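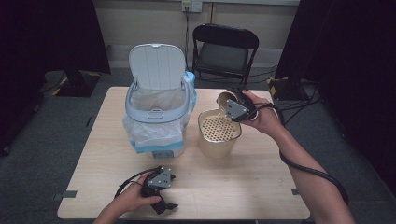
Figure 3.1. A lined bin with its lid raised, and a cup with a perforated disk set below the rim.

CHAPTER 3
Waste at the Point of Use

Chapter 2 dealt with the collection of household waste after it has left the room in which it was produced. The present chapter turns to the earlier stage, when small amounts of waste are still on the table, the counter or the desk. Decisions made at this stage determine how much sorting must be done later, and how often surfaces and floors need to be cleaned.

After studying this chapter, students should be able to select a bin suited to a given work surface, fit and change a liner correctly, and separate liquids from solids before disposal.

3.1 The Small Lidded Bin

A tabletop bin is intended for light, dry waste such as wrappers, paper towels and trimmings. It is emptied often and should never be used as a substitute for the main kitchen container. A hinged lid limits odor and keeps the contents out of view. During a task the lid is normally left open; it should stay upright without being held, as in Figure 3.1, where it stands at the back of the bin.

The liner should be larger than the bin it serves. A bag that only just reaches the rim will slip inward under the first heavy item. Enough material must be left to fold over the sides, and the fold should be even all the way around. In the figure the bag drapes over the sides and bulges around the lower body of the bin. Many households accept this arrangement. In shared kitchens, the excess should be gathered and tucked so that it does not catch on sleeves or utensils.

3.2 Liquids and Solids

Liquid is the most common cause of torn liners and soiled bins. Wet waste should be drained before it is discarded, and a vessel with a perforated insert is convenient for this purpose. The contents are poured slowly over the holes. Solids held on the insert are then transferred to the bin, and the liquid is taken to the sink.

The two vessels should stand side by side on a level surface, with the bin placed where the lid can open fully. Pouring is done from a low height. The insert is rinsed after each use.

Case Study: The Clakanstead Residence

Estrella Ventura supervised the kitchens of the Clakanstead residence, a building of 19 shared apartments. In March she placed a small lidded bin on the dining table of each apartment and asked residents to drain all wet waste first. Students should read her report, reproduced in Section 3.4, before attempting the review exercises.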